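Henano Wallet Forum > Fees and Transactions
Stuck transaction, fee bumping disabled
Posted March 2018 by Efua Kpodo

Sent a payment from Jemow desktop to an exchange address. Fee was 4 sat/byte, size 644 bytes, no replace-by-fee flag. Zero confirmations after two days. The block explorer still shows it in the mempool. Can I raise the fee after the fact?

quansah_node wrote:
Not with RBF, if the flag wasn't set when you signed. Use child-pays-for-parent. Spend the change output back to yourself with a fee high enough to cover both transactions. I paid 65 sat/byte on the child in December and it cleared.

furnham65 wrote:
Disagree. CPFP is a waste at that size. Most nodes drop unconfirmed transactions after two weeks by default. Wait, then resend with a sane fee.
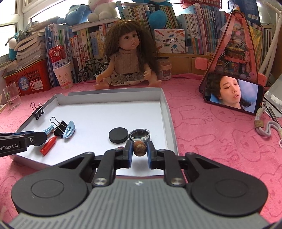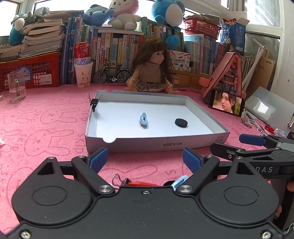 Kwame Opoku replied that waiting only works if no one rebroadcasts, and some wallets do it on every startup. Check that setting first. He also asked whether the change output was large enough to spend.

Efua Kpodo wrote:
Change is around 2000 satoshis. Rebroadcast was on, now off.

quansah_node wrote:
Then I withdraw the CPFP advice. The child can't pay for both out of that. The exchange could do it from their side, but most won't.

furnham65 wrote:
As I said. Wait.

Contact | Copyright Henano Forum | Back to top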